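Home | Questions | Tags | Unanswered | Log in

Gripper holds the bottle by the neck, but it slips out after the lift (simulated kitchen cell) 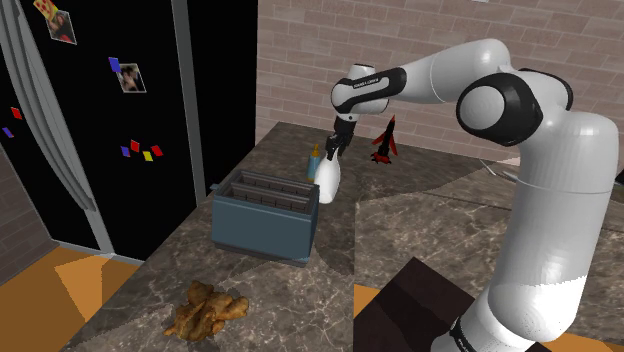
I am setting up a kitchen cell in simulation before we touch the real arm. The arm is the Franka one with the standard two-finger gripper. The task is to take the white spray bottle from the counter, lift it a little, and put it down on the other side of the toaster. The grasp on the neck looks good to me, the fingers close and the bottle comes up from the marble. Then, when the arm begins to move sideways, the bottle turns slowly between the fingers and in most runs it falls.

What I have tried until now:

- Grasp force from 20 N up to 45 N. With more force the bottle shakes, but it still turns.
- Friction of the bottle from 0.5 to 1.0. Small improvement.
- Slower motion. It falls later, but it falls.

The mustard bottle behind it I can move without any problem with the same settings, so I think the gripper itself is not broken. The mass of the spray bottle is 300 g in the file. The scene comes from the Bavelau kitchen pack, and I did not change the collision shapes. Physics runs with 12 substeps for each control step.

Is it a question of the controller or of the model? I would like to understand it and not only find a number which works by luck.

Hậu Khúc
asked 26/06/2025

2 answers

Accepted answer

I had nearly the same trouble last July with a different bottle, so I will say first what I would check.

Please turn on the drawing of collision shapes and look at the neck from very near. In many object packs the shape is one convex hull for the whole object. With a spray bottle the hull fills the space between the trigger head and the body, so the neck you see does not exist for the physics. Your fingers are then touching a sloped surface, with maybe one or two contact points on each side. Two points cannot resist turning, and more force on a slope pushes the bottle out. This would also explain the shaking.

If it is so, do the following in this order.

1. Split the mesh into several convex parts. Keep the neck as a separate part, a short cylinder or a box. I prefer the box, because flat faces give a more stable contact with flat fingertips.
2. Put the force back to a low value, 20 N is enough for this mass.
3. Set torsional friction on the fingertips, if your engine has it. In some engines it is zero by default, and then a grasp with small contact turns freely, whatever you write for the normal friction.
4. Check the center of mass. After you split the mesh, some importers calculate it again with equal density for all parts, and it moves up toward the head.

Do the changes one by one and make the same lift each time. I keep a small text file with the date and the value, otherwise after one day I do not remember which change has helped.

For the real cell you should not copy the friction values. Measure again with the real fingertips, and clean them before, dust changes the result a lot.

Kwabena Sowah

Comment from Hậu Khúc: Thank you, it was the hull. The neck was completely inside of it. I made it from five parts and added torsional friction, and the bottle stays now in the fingers for the whole path. The center of mass was also wrong, I would not have looked there.

Answer 2

just raise the friction to 3 or so and weld the object to the hand when the fingers close. we do this in Tsikata for all demos and no one complains

Comment from Kwabena Sowah: A weld is fine for a video, but he wants to move to the real arm later. With a weld he will not see a bad grasp before it happens on the table.

Viewed 2867 times

Related questions

Fingers pass through thin objects when closing fast
How to set home position again after changing the base height
Irnuvik importer: mass is ignored for child bodies
Hanix fingertip pads, how often do you replace them?
Arm stops with joint limit warning near the wall
Convex decomposition makes my scene very slow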